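About Us

Hello, I'm Delwyn Tautahi, and I run Faltbridge Kit Room with my business partner Jarrah Brunton. We look after team clothing for amateur sports clubs - washing it, mending it, putting numbers on it and getting it back to you before Saturday.

I came to this by way of netball. I played for Tamihana for years (badly, wing defence mostly) and somehow ended up as the person who took the bibs home. Then the football lads asked if I'd do theirs as well, and before long I had 72 shirts drying over the banisters and a washing machine that walked across the kitchen floor. Jarrah was working for a curtain maker at the time and could sew a straight seam, which I still can't, so I asked her to help with the ripped ones. We took on our first proper unit that April.

These days we keep kit for clubs all over Kullby and the villages up the valley. Football, hockey, rugby, two cricket sides and a very muddy cyclo-cross group who I'm fond of but whose bags I open outdoors! In a busy week we get through 300 garments, and the Sunday evening drop-off is quite a sight.

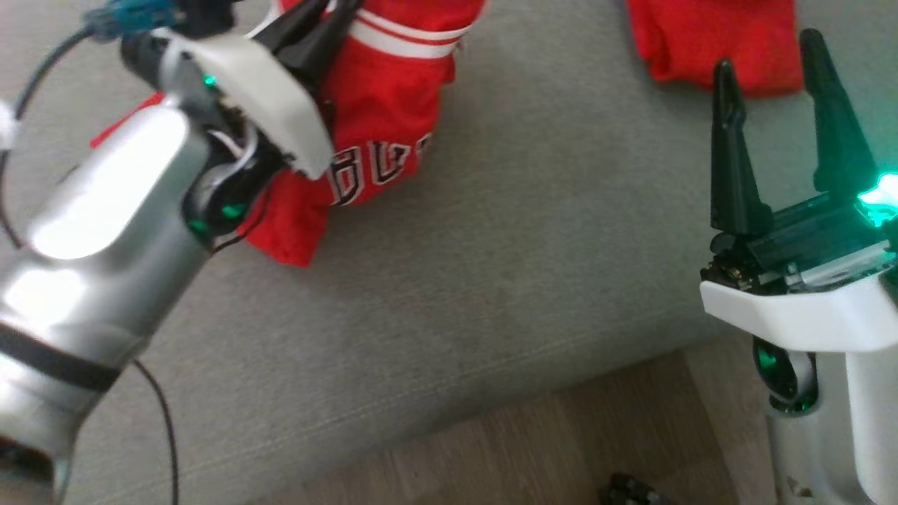 A red jersey at the kit room.

People ask what we do about grass stains. Cold soak first, always, and no hot water until the mark has gone. Mud is the opposite of what you'd think: let it dry, knock it off, then wash. And please, please turn printed shirts inside out before they go in the bag. The numbers last so much longer.

Mending is Jarrah's side. Collars, split side seams, pockets pulled off in the ruck, she does the lot, and she'll match the thread if it takes her all morning. If a shirt is past saving she'll tell you so, and we cut it up for patches. We don't charge for small holes on children's sizes.

Declan Ruawai does the van round and knows every clubhouse key safe from here to Plunus. Juniper Bellamy joined us straight from college and handles names and numbers, so if your surname has an awkward spelling, write it in capitals on the form for her.

We're open from 8am on weekdays, and you can leave bags in the side porch after hours. Label them with the club, the team and a phone number. New clubs are always welcome - just pop in and ask for me or Jarrah, and we'll find you a shelf.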